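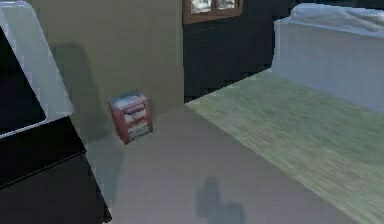 3.2 Green coffee sampling and storage

Samples of green coffee were drawn from 93 lots held at the Amcombe warehouse. All lots had been bought through the Fludarau growers' union and had passed the union's own defect count before shipping. Lots with incomplete moisture records were left out of the study. Each remaining lot was sampled at the top, middle and bottom of the stack, and the portions were mixed by hand before they were divided.

The mixed samples were stored in sealed bags, in jute sacks, or in jute sacks with a plastic liner. Not every lot was large enough to supply all of these treatments, and the final set came to 379 samples. Storage lasted 8 weeks. Room temperature and humidity were logged throughout, and the sacks were moved to a new shelf position each week so that no treatment stayed closest to the loading door.

Roasting followed the procedure of Kasprzak, with one change. The charge weight was reduced to suit the smaller drum, and the end of the roast was set by bean color instead of by time. Samples that fell outside the color range were roasted again from reserve stock.

Cupping was carried out by three trained tasters (Marchetti, Van Dusen and Wojcik), who worked separately and did not know how any sample had been stored. Scores were given for aroma, acidity, body and aftertaste. Where two tasters differed by more than one full point on any of these, the sample was brewed again and the second set of scores was used.

Figure 3 plots mean aftertaste scores against moisture loss for each type of storage. The lined sacks fell between the other two treatments for most of the period. The jute sacks showed the widest spread, and lots with higher starting moisture account for much of it. The effect of starting moisture is treated separately in Section 3.3.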